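Run 60

Mitra Daneshvar had been told the thousand rooms were all different. By October she had sat through 60 of them, and every one was a dining room.

"It needs variety," Afshin said from Musgate, over a bad line.

"It needs somewhere to put its feet."

She loaded the next one: teal walls, yellow chairs, a purple jellyfish by the bowl. The gripper hung open over a chair seat.
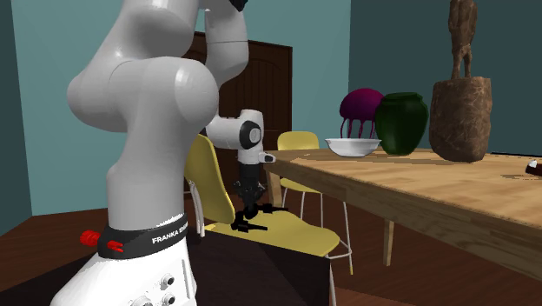 Run 61

"What's it learning?" asked Elaheh.

"Tidying, according to Camitz."

"Has whoever wrote that ever tidied?"

Mitra saved the file anyway. They were paid by the file.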